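Home | About | Services | Training | Contact

About Kelard

Kelard tests and certifies scales and weighing equipment for food processors, feed mills and pharmacies. The company was founded in Taltstead by Brynhildur Juhl, a former weights and measures inspector, and is still owned by its staff.

Our main laboratory holds reference masses from 1 milligram to 20 kilograms. The mass room is kept at 20 °C and is closed to visitors during comparison runs. Larger scales, including truck scales, are tested on site with a set of cast iron weights carried on our own vehicle. Standard turnaround for bench scales is five working days from receipt. Customers who cannot release a scale for that long may book an on-site visit or request a loan unit.

The Laxdal branch opened to serve customers on the coast, mostly fish plants. It handles washdown scales and checkweighers and does minor repairs, such as load cell and cable replacement. Repairs are recorded separately from calibration, and readings are taken before and after any adjustment. Both sets of readings appear on the certificate.

Kelard employs 42 people, 30 of them field technicians. New technicians work under supervision for 65 site visits before they sign certificates alone. Baldur Thoroddsen is technical manager and approves all changes to test procedures.
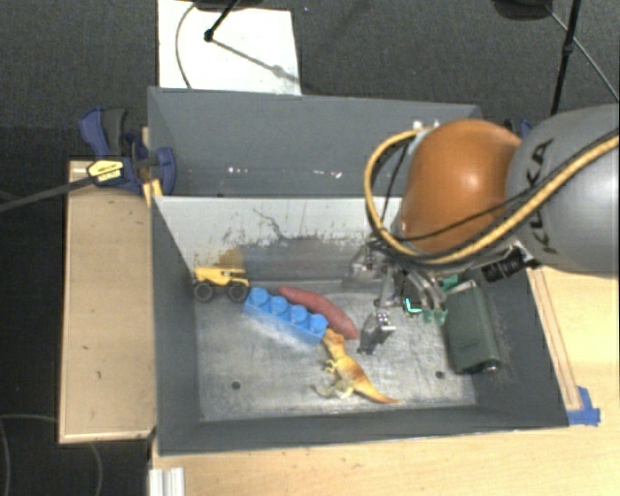 KUKA arm over an open gray bin.

Certificates are issued through Pretar, our online records system. Each account lists serial numbers, due dates and past results. Reminders go out 30 days before a due date. Paper copies are available on request. Records are kept for seven years.

The printed price list is revised each February and covers 73 standard services. Work outside the list is quoted individually. The front desk in Taltstead accepts equipment until 4:30 p.m.; items should be clean, dry and labeled with a contact name.

Filed under: Company, Calibration Services
Last updated: February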